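4.3 Returning a chair to a desk

The third task in the set is the plainest to state. A chair stands away from a desk, and the machine has to put it back so that the seat is under or close to the table top and the back is square to the edge. A person does this in two or three seconds without looking down. We included it after the pilot in October, in which it was the task that office cleaners named most often when asked what they did between the jobs they were paid for.

The difficulty lies in the castors. A chair on fixed legs can be pushed along a line and will stay near that line. A chair on castors does not start in the direction of the push unless the wheels are already turned that way, and the first few centimetres of travel are spent bringing them round. During this time the back of the chair swings to one side. The Gastus controller treats the chair as a rigid body with a known centre and corrects the swing after it has been seen, which gives a weaving path and, near the desk, a collision between the armrest and the table edge. The Rulterico controller adds a short backwards pull before the push. This lines up the castors at the cost of more floor space and a second change of direction.

Both controllers were run on the same base with the same pair of arms. The training set held 3957 recorded attempts at the chair task, of which almost 2000 were made by a person driving the arms by hand from behind the chair. The rest came from the machine's own attempts and were kept whether or not the chair reached the desk. No attempts were removed for poor quality, as we had no rule for judging quality that did not also remove the slow but correct ones.

Grasping was handled separately. A hand can close on the top of a backrest, on an armrest or on the frame beneath, and each gives a different lever arm. Grasps on one armrest alone turned the chair more than they moved it. Grasps on the backrest with both hands were the most dependable, but they place the body of the machine directly behind the chair, where the head camera loses sight of the front castors and of the edge of the desk. The planner then has to rely on where it last saw the desk. On long pushes this estimate drifted, and the last part of the path was often made at an angle.

Floors were not controlled. We used rooms as they were found, with carpet tile in one building and wood or wood-look flooring in the others. Smooth floors made the first push easier and stopping harder. Marks and joints in the flooring had a second effect that we did not expect - the segmentation model took dark scuffs for small objects and left a margin round them, and in one room it refused a clear path to the desk for this reason. Raising the height limit for obstacles cured the fault but also made the machine blind to flat cables. We kept the lower limit and accepted the refusals.

Figure 6 shows the starting view for a trial of the kind used in the rest of this section. The approach is from behind, so the armrests reach away from the viewer, and the foot of the desk lies to the left of the chair. Scuffs of the type discussed above are present on the right half of the floor. 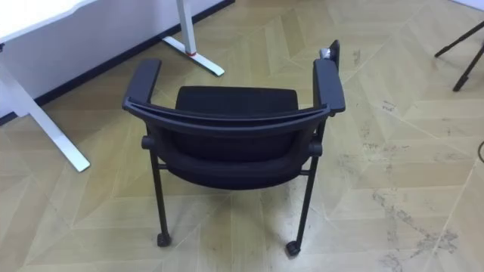

Figure 6. Chair with armrests and castors, seen from above and behind, before contact. The desk is at upper left.

Schouten, in a written reply to an earlier draft of this section, objected that the task as scored is too generous. A chair left at a slant with one armrest against the table would be counted as returned under our rule, while anyone who worked in the room would straighten it on the way past, and the time they spent doing so ought to be charged to the machine. The reply also asked whether a machine that needs a clear space behind every chair can be said to do the chore at all in a room with two rows of desks.

We accept the first point and have rescored the trials with a limit on the final angle. Of the 27 trials in the test set, six met the stricter rule under the Rulterico controller. The trials that failed did so mainly in the last stage, where the view of the desk was poorest. On the second point we have no data. The rooms used here all had a single row, and the backwards pull was never blocked. Lenov, the planner used for the shelf task in 4.2, can in principle search for a sideways approach, but it was not tested with castors and its model of contact assumes that the object stays where it is put.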